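Mon 13 September

So the Pistimbridge air day has been called off for good, and I've spent most of the weekend reading the notice over and over like it might change its mind.

For anyone new here, Pistimbridge is a tiny grass field with one windsock and a snack bar that closes whenever it feels like it. Every July they'd open the gate, park a row of old trainers along the fence and fly a few of them for us. I've been going since I was 11. My dad would drop me at the far end with a sandwich and a folding chair, and I'd stay there until the last engine quit.

The notice blames the crowd line. The new safety review wants spectators a lot farther back from the runway, and the field just isn't wide enough. You'd have to stand in the Marciniak farm's corn, and I can tell you the Marciniaks would have something to say about that (they already put up with us parking all over their lane).

I went back and forth on this. My first reaction was to be mad, and I typed out a whole angry post on Friday night and then deleted it. I remember the year the little blue biplane came in with a bad crosswind, bounced hard and swung toward the fence. It stopped well short and the pilot climbed out waving. We all clapped! But I was standing right there with my camera and there was a rope between me and that propeller. A rope! At the time I thought it was the best thing I'd ever seen. Now I have a kid who'd be standing where I stood, and I think about it differently.
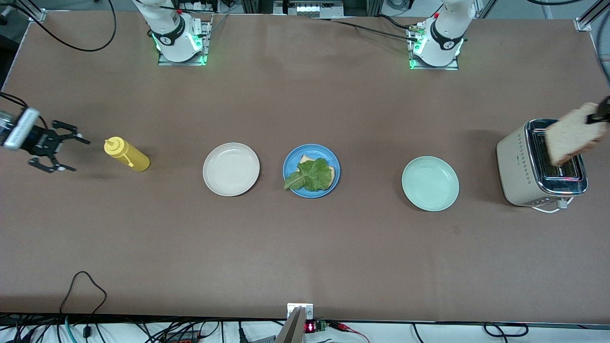 Sointu Salminen wrote to me over the weekend to say I'm being too soft on the organizers. They knew about the width problem two years ago, she says, and could have moved the whole thing over to Sostier, where there's a proper paved runway and acres of room, and it's sad that they let it slide until the only choice left was to cancel.

She may be right about that. Sostier has its own headaches though. It's a working airport, so you'd have to close it for the afternoon, and the flight school there makes its money on summer weekends. Plus some of the older planes hate pavement. A tailwheel airplane on grass is forgiving, and the same airplane on a hard runway with a breeze from the side can get away from you in a hurry. I've only ever flown the back seat of one, and even I could feel it.

What I'd love to see is a ground-only day. Leave the planes parked, run up an engine now and then with everyone well back, let the kids sit in a cockpit. I floated this to Ilari Väisänen when I saw him at the hardware store and he made a face like I'd suggested a car race with the cars turned off. Fair enough – half the fun is the noise going over your head.

Anyway, if you bought tickets early, the refunds are supposed to go back to the card you used. Mine hasn't shown up yet. The Wurby fly-in is still on as far as I know, with 4 of the Pistimbridge regulars on the list, and I'm planning to drive over in the morning with the folding chair in the trunk. It's the same chair, by the way. The seat has been replaced twice.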